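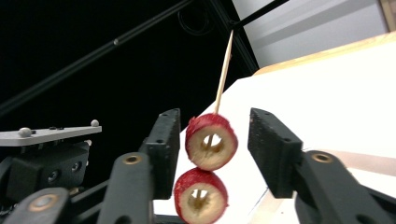
How long should a charcoal grill preheat before the food goes on? Until the grate temperature stops climbing, which on my kettle takes longer than the lid thermometer suggests.

The lid gauge reads air near the dome. I have a probe clipped at grate level now, and the two disagree by a fair margin for the first stretch of every cook. Lump charcoal makes the gap worse than briquettes do, as the pieces vary in size and the bed heats unevenly.

My current procedure, revised in May after a windy spring:

Fill the chimney to the rim and light it from below. Wait for grey ash on the top layer. Tip the lot to one side, put the grate on, lid closed, bottom vent fully open, top vent half open. Log the probe every 4 minutes. When two readings in a row are within 5 degrees, it is ready.

Iolanda Magalhães wrote in to ask whether a cast iron grate changes this. It does — more mass, slower rise, and a steadier temperature once you start opening the lid. I run the thin steel grate that came with the Balel and have no plans to swap it.

Bamboo skewers get a soak in a tray of cold water while the chimney burns. I have not measured whether it helps. The exposed ends still char over the hot side, so I point them at the cool side and turn with tongs.

Next on the list is the bottom vent, which sticks at half travel.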